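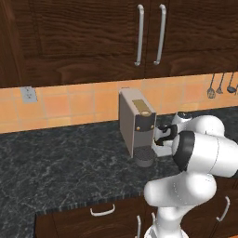 A coffee machine on a dark marble countertop.

Election night writers and precinct stringers wanted – Treller Politics desk
Posted 15/04/2019 in Jobs > Freelance > Politics

Hi all! I run the politics desk at Treller, and I'm looking for people to help me cover the mayoral and county board races in Mondine this November. If you've ever sat through a four-hour zoning meeting and come out wanting to tell somebody about it, please keep reading, you may be my kind of person.

A bit of background. Mondine has an open mayor's race for the first time in a good long while, and the field is already crowded. The sitting mayor isn't running again, the county board could flip, and there's a bond measure for the Levchenko Bridge that has people shouting at each other in the grocery store. Our newsroom is small and we can't be in 78 precincts at once, much as I'd like to be.

So I need two kinds of help.

Campaign writers. I'm hiring eight of them, part time, from late summer until the results are certified. You'd take one race or one part of the county and stick with it: forums, door knocking, mailers, who's giving money to whom. I'd want one longer story a week from you plus short updates when something happens. You don't need a journalism degree. I do need to see that you can write a clear paragraph and spell a candidate's name right. Pay is $2000 a month, and we cover mileage inside the county.

Precinct stringers. This one is election day and night only. You go to your polling place when it opens, talk to voters outside, send us a few lines on lines (sorry) and turnout, then go back at closing and phone in the totals when they're posted on the door. It pays a flat $75, plus dinner at the office if you feel like coming by afterward – we stay up late and it gets pretty loud.

A few things I have to be strict about. You can't be working or volunteering for any candidate on the ballot, and neither can anybody you live with. No yard signs, no campaign donations this cycle. If you've signed a petition for or against the bridge bond, tell me up front and I'll put you on something else. Stringers need to be 18 or older and need their own phone. Spanish is a big plus for the neighborhoods south of the rail yard.

We file everything through Jekard, our in-house story system. It's a little clunky and it logs you out at the worst moments, but I'll walk you through it in a training session before you start. Training is paid.

To apply, send me a short note saying which job you want and where in the county you live. Writers, please add two samples – a blog post or a newsletter is fine, and so is a really good letter to the editor. Stringers can skip the samples and just tell me how you'd get to your precinct. Use the form under "Work With Us" and put MONDINE in the subject line so it lands in my folder.

I read every application myself, so give me a couple of weeks to write back. I'm excited to meet you!

Politics editor, Treller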